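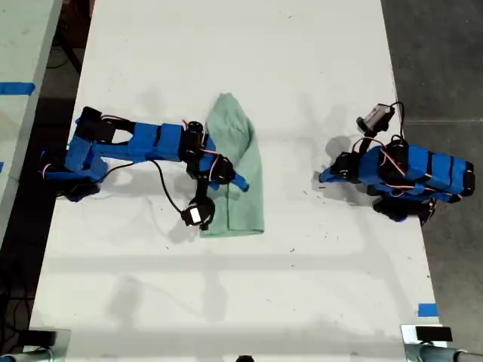
Mounir Bouazza: We had rules for our arms, but they were in three places and two of them disagreed. I wanted one set that stays at the table and that a new person can read before the power goes on.

Galindo Bench Rule Set
For tabletop robot stations with one or two small arms

Made by Remevov
Second edition, revised January 14, 2018

The Galindo Bench Rule Set is a printed set of working rules, forms and floor and table markings for small robot arms that are clamped or bolted to a table. It covers setup, power-on, normal running, handling of soft goods, stops, restart and shutdown. It is meant for labs, training rooms and small workshops where people stand close to the arms and there is no fence.

The set doesn't contain any hardware that connects to a robot. It has no effect on software or firmware, and it works with any make of arm.

In the box

Bench binder, 170 pages, A5, wipe-clean cover
Rule cards, 2 identical sets, one for each side of the table
Station log, 60 sheets, carbonless copies
Reach sheet and marker
Floor tape, yellow
Hold tags with cord
Wall summary

What the rules cover

Section A, Station layout. How to fix the arm bases, where to route power and signal cables, how to draw the reach of each arm on the reach sheet, and how to mark the shared area where two arms can meet. The floor line goes 600 mm out from the table edge on any side where a person may stand during a run. If the room is too tight for that, the binder has a form for recording a shorter distance and the reason for it. The form has to be signed by the person responsible for the station.

Section B, Before power. Check clamps by hand. Check that no cable crosses the path of a joint through its full travel, including the cables that run to wrist cameras and other tools carried by the arm. Look at each servo connector. Clear tools, cups and spare parts off the table. Tie back hair, take off lanyards.

Section C, Power-on. One person powers on, and says so out loud. Both arms are brought to their rest position before any work is placed on the table. An arm that doesn't reach rest gets a hold tag and is switched off at the supply.

Section D, Running. One named operator per run. The operator stays within reach of the stop. Hands stay outside the shared area while either arm has torque, and this applies to an arm that is standing still as well. A second person may watch from behind the floor line. Moving the work by hand means pausing both arms first.

Section E, Soft goods. Covered further down.

Section F, Stops and restart. The difference between a pause, a stop and a power cut, and which of them will let an arm drop. Most small servo arms lose holding torque when the supply is cut, so the card asks for one line in the log on how each arm behaves. Restart always begins again at Section C.

Section G, Shutdown and log. Arms to rest, supply off, table cleared, log signed.

Soft goods

Towels, garments and other cloth get their own section in this edition. In the first edition they shared a page with boxes and trays, and users told us the page was not much help. Cloth catches on fingertips, slides under a gripper, and changes shape between one run and the next. The rules in Section E are short:

Lay the cloth inside the shared area, with no part hanging over the table edge.
Remove pins, clips and loose threads.
Write the start condition in the log: flat, folded or crumpled.
If only one arm is working, the other stays folded at rest with its gripper clear of the cloth.
If a fingertip snags, pause. Don't pull the cloth free while the arm has torque.
If a cable from the wrist or camera lies on the cloth, decide before the run whether that is allowed, and write it down.
Watch the joints as well as the gripper. A joint above the cloth can come down on it in a low pose.
Replace cloth that has frayed. 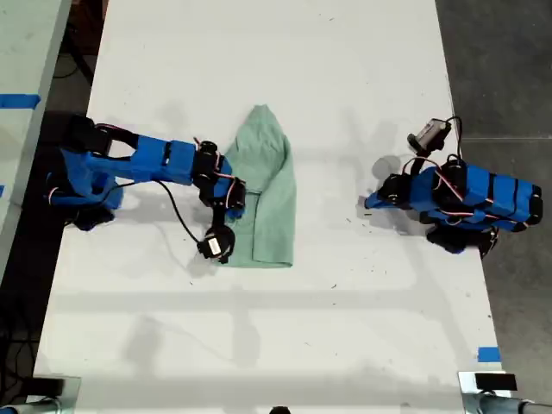
Cloth work on a two-arm table: left arm extended, right arm folded.

Standing an arm by

The resting arm is the part of a two-arm station that people ask us about most. Our rule treats it as live until the supply is off. Folding it up shortens its reach but doesn't take it out of the assessment. On the reach sheet you draw it twice, once folded and once at full stretch, and the floor line is measured for the full stretch.

Some stations run both arms from one supply. In that case neither arm can be worked on while the other is in use, and the hold tag goes on the shared plug.

Marking the table

Use the reach sheet first and transfer only the lines you need. Too many lines on a table get ignored. We suggest the corners of the work area and the limit of the shared area. Short strips are enough and are easier to replace than long ones. If the table already has tape on it from other work, use a different color for the rule set and write both colors on the wall summary.

Check the marks again whenever an arm base has been loosened, even if it went back in the same place.

How it fits with published standards

The Galindo set is a working document. It doesn't replace a risk assessment, and buying it doesn't make a station compliant with anything. If your arms come under ISO 10218 or under national machinery rules, those come first. Section A has blank pages where your own assessment can be filed next to the rules that follow from it. Where your site rules are stricter than ours, cross ours out and initial the change. The cards are printed on stock that takes ballpoint.

Training use

Each card has a short sign-off on the back. A new operator reads the card, does the steps with somebody already signed off, and then does them alone with that person watching. At the Ditusside training rooms the full sequence is done on the first morning, before anyone runs a program. Celeste Cardoso wrote the sign-off pages and has kept them to one side of one card each.

Sign-offs lapse if the operator has been away from the station for 60 days. You can set a shorter period in the binder.

Specifications

Binder size: A5, ring bound
Card size: 170 mm wide, laminated, rounded corners
Language: English
Stations covered: 1 per set
Arms covered: 1 or 2
Arm mounting: clamp or bolt, tabletop only
Not suitable for: floor-mounted arms, arms on mobile bases, arms inside a fence

Refills and spares

Station log, 60 sheets
Rule cards, single set
Reach sheet with marker
Hold tags
Section E only, for owners of the first edition

First edition binders take the new Section E without other changes. Pull the old page headed Handling and put the new section in its place. The wall summary has been reworded to match, and a replacement is packed with the section.

Ordering

Orders go through Gulen, who stock the full set and all refills. Please give the number of stations and say which edition you have now, if any. Sets for more than one station are packed separately so that each table keeps its own binder and log.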